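# Flindance switchgear order for the Osagie substation: anyone else still waiting?

**busbar_bill** · January 2022

Long-time reader, occasional complainer. I do procurement for a contractor on the Osagie job, and I'm trying to find out how many of us are in the same line for the same boxes.
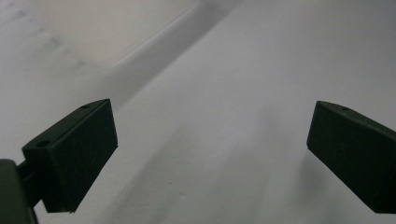 We put in for 77 medium-voltage panels with Flindance last August. The quote said twenty weeks. Then the twenty weeks became "twenty weeks from drawing approval," and drawing approval became a thing that happens to other people. Last Thursday I got a very polite letter saying the first lot of panels will ship when the port slot is confirmed, and the port slot will be confirmed when the panels are ready to ship. I have read it four times and I admire it more each time.

Meanwhile there was a delegation. There's always a delegation. Flindance flew people in, our state power people flew people out, there were two lunches and a memorandum. The memorandum says both sides "reaffirmed the intention to deepen." Deepen what, it doesn't say. The hole for the transformer pad, maybe.

So: who else has an order in, and has anyone seen an actual panel?

---

**ohmsweetohm**

We have 12 on order for a cement plant, same story, same letter. Yours at least had the word "port" in it. Ours said "relevant logistics node."

---

**Garba Akpan**

I'll be the unpopular one. I've bought from Flindance three times and got everything I paid for. Late, yes. Every supplier is late right now. Copper is silly, freight is sillier, and half the buyers on this forum sign off drawings with the wrong cable entry and then blame the factory.

When did you return your approved drawings, Bill? Not when did you get them. When did you send them back?

---

**busbar_bill**

> When did you send them back?

I was hoping we could all move past that.

Five weeks after we got them. Our engineer was on leave, then his stand-in was on leave, then the first one came back and wanted to change the relay.

---

**Garba Akpan**

Thank you. And you changed the relay?

---

**busbar_bill**

We changed the relay and then changed it back.

---

**ohmsweetohm**

lol

For what it's worth we returned ours in six days with no changes and we got the same letter, so I don't think it's all on Bill. Some of it, sure.

---

**grimshaw_h**

Hemi Grimshaw here, I do protection and commissioning, mostly for whoever is paying. A few points from the last job I did with this gear.

- Ask for the routine test reports by serial number. If they can send reports, the panels exist. If they send you a brochure, they don't.
- Get the battery charger shipped with the first lot. We had a lovely row of switchgear standing there with no DC supply for seven weeks. Very handsome. Did nothing.
- Check what the spare parts list calls a "set." On ours a set was one.
- The manuals are fine. The translation of the interlock section is not, so have someone walk through it on the real thing before you energize.

The panels themselves are decent. I've had more trouble from Brestau, and they cost a good deal more and send you a calendar.

---

**kva_karen**

Going to disagree with Hemi on Brestau. We run 400 of their panels across two utilities and the failure rate is boring, in the good way. You pay extra for somebody to pick up the phone. The last time I phoned Flindance I was passed between four people and the fourth one was the first one again.

Also nice calendar.

---

**grimshaw_h**

Two utilities with your own spares warehouse is a different life, Karen. Try getting Brestau to send one closing coil to a site with a dirt road. They wanted me to open an account first. For a coil!

---

**kva_karen**

Fair. Their minimum order is stupid.

---

**Garba Akpan**

Can I say something about the delegations, since everyone likes to laugh at them? On my second order we had been stuck for two months over a letter of credit. The bank said one thing, their bank said another. A visit was arranged, the usual handshakes, somebody gave somebody a plaque. But their finance man was in the room, and he and our finance man went off to a corner and fixed it before the soup. I don't care what the memorandum said. I cared about the corner.

---

**ohmsweetohm**

So what you're saying is we need more soup.

---

**Garba Akpan**

I'm saying find out who the finance man is.

---

**zekton_refugee**

Anyone tried Zekton for the overflow? I used to work there (see name). They will quote you ten weeks and they'll mean it right up until the deposit clears. But they do keep the small outdoor units in stock, and if all you need is something to keep the construction supply alive you could do worse. I think it was 70 units last time I was in the yard, though I left before Christmas and they may have sold them or lost them.

Don't buy their indoor stuff. I'm not going to say why on a public forum.

---

**kva_karen**

I'll say why. The shutters stick.

---

**zekton_refugee**

I didn't say it.

---

**busbar_bill**

OK, small update. I took Hemi's advice and asked for test reports by serial number. Got an answer overnight, which has never happened before. Reports for 31 panels, dated and stamped, and as far as our engineer can tell they're real. He's back from leave, for those following along at home.

The other 46 are "in progress of preparation." Still nothing on the port. I've asked for the charger in the first lot and been told this is a very good suggestion.

Garba, the finance man is apparently on the next delegation. I've asked to be put at his table. Our side wants to send 200 commemorative folders.

---

**grimshaw_h**

31 is a decent start. Check that the CT ratios on the reports match what you ordered after the relay business. Both relay businesses.

---

**busbar_bill**

Checking now. Four of them don't.

---

**Garba Akpan**

Whose drawing is wrong?

---

**busbar_bill**

I'll get back to you on that.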